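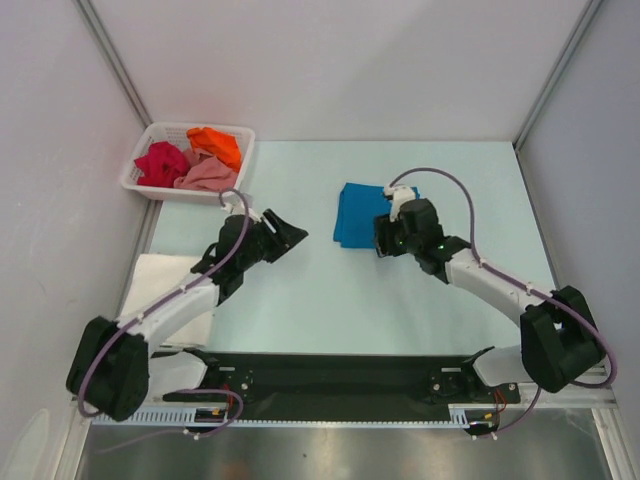

Cell 2 is the two-arm folding cell at the Wellau site, and this file covers setting it up, keeping it running and getting it going again after a fault. It replaces the notes in the old Otilport folder. Both arms bolt to the black mounting plate along the front, and each one has a purple cable that runs from the base, along the arm and up to the white bracket on the gripper. Most of the stops we log on this cell come back to that cable, so most of this file is about it. The software side is in a separate README kept by Ro-un Won.

Last full revision: 9 February 2022, Esi Gyamfi. Small edits since then are in the change notes at the bottom.

## Before power on

1. Main switch off, both arms resting on the table.
2. Wipe the tabletop with a dry cloth. No spray cleaner inside the enclosure.
3. Check the screws on the mounting plate by hand. If one turns, torque the whole row and write it down.
4. Push each small connector under the bases until it seats. The left one works loose more often.
5. Put the basket in the back left corner, against both walls.
6. Turn on the main switch, wait for the arms to report, then home left first and right second.

Homing both at once is possible from the console. Don't do it with cloth on the table.

## Cable slack

The purple cable needs enough slack for the wrist to turn fully both ways. Too little and it pulls at the bracket. Too much and it drops in front of the jaws or catches the basket rim.

- Move the arm by hand to full reach, toward the back wall.
- Turn the wrist to each end stop.
- The cable should still form a loose loop at the bracket.
- Fix the lower end with cable ties near the rail. Snug, with no dent in the jacket.
- Trim the tie ends flush. Sharp ends snag cloth.

Tapio Sjöberg set the current slack in May and marked it in the log. If you replace a cable, match his mark first and adjust from there.

## Spread test

Run this after any work on a gripper, a wrist or a cable. Use the large blue cloth. The arms pick up the two far corners and hold the top edge between them.

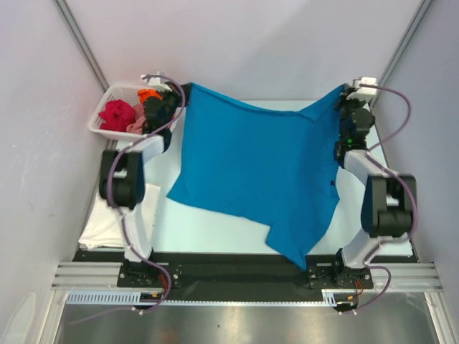
*Spread test, blue cloth held at both upper corners. Top edge in a shallow curve, front flap lying over the rail.*

A shallow curve is what you want. If the edge is pulled straight, the arms are set too far apart and the jaws will wear. If it sags deeply, check the home offset of the right arm before touching anything else. Cloth over the rail is fine for the test, but watch it when the arms move back in, and stop if it goes near a base.

Hold for 40 seconds. Repeat until you have three clean holds in a row.

## Regular care

| Interval | Task |
|---|---|
| Every 200 cycles | Inspect jaw faces, clear lint |
| Every 400 cycles | Check cable ties, bracket screws and base connectors |
| After a collision | Full spread test, both arms |
| When replacing a cable | Slack procedure, then spread test |

Lint also collects in the slotted cable channel. Use the small vacuum. Compressed air pushes it under the bases.

## Known faults

**Arm drops out partway through a move.** Reseat the base connector. If it happens again the same shift, change the cable.

**Gripper closes but doesn't hold.** Clean the jaw faces. If that doesn't help, rerun gripper calibration with nothing in the jaws.

**Arm overheats.** The limit is set at 35 °C over ambient. Let it rest with power off. Raising the limit needs Sheyla Ccori's OK.

**Wrist buzzes at rest.** Usually the cable pulling on the bracket. Go back to the slack procedure.

## Spares

Kept in the Jääskeläinen cabinet, second drawer: cables, ties, jaw pads, one complete gripper. Orders go through Orvokki Kemppainen. Jindinska brackets fit but the screws that come with them are too long, so keep the old screws.

## Change notes

- Added connector check to power on list (EG)
- Spread test now needs three holds, was two (SC)
- Removed section on the old rail
- TODO: torque values for the replacement plate screws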